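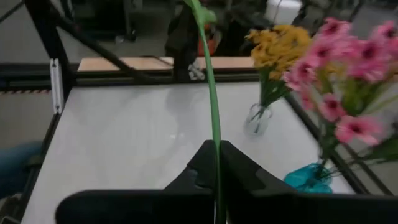
Gripper pads for thin stems -- Hikska or Dellmont?

I'm trying two parallel grippers on the same arm, picking up single flower stems and putting them in glass vases. The Dellmont has wide angled pads and holds a stem well enough, but once it is gripped the top end leans over to the left and I miss the neck of the vase. The Hikska has narrow rubber tips and drops one in six. Wrist camera on both. Which would you carry on with?

Posted by stemcell58

Carry on with the Dellmont. A lean is easier to deal with than a drop. Take the grip point nearer the cut end only if the vase is shallow, otherwise go higher up so there is less stem waving about above the pads. Then use the wrist camera to find the tip before you move across, and shift the target by whatever the offset is. We did this at Belldale with a Tsikata controller and it added 17 seconds a pick at first, mostly because I had the arm stopping dead for each picture.

Also turn the force down. Wide pads will crush a soft stem and you won't see it until the flower droops.

Posted by oldrail

Have you checked the finger alignment? Mine were out from new.

Posted by pk_2535

Same gripper here. Thin foam on the pads helped with the crushing but it wears through quickly, so buy a sheet and cut your own. Glossy table tops gave my camera trouble as well -- a matt cloth sorted that.

Posted by marrowfat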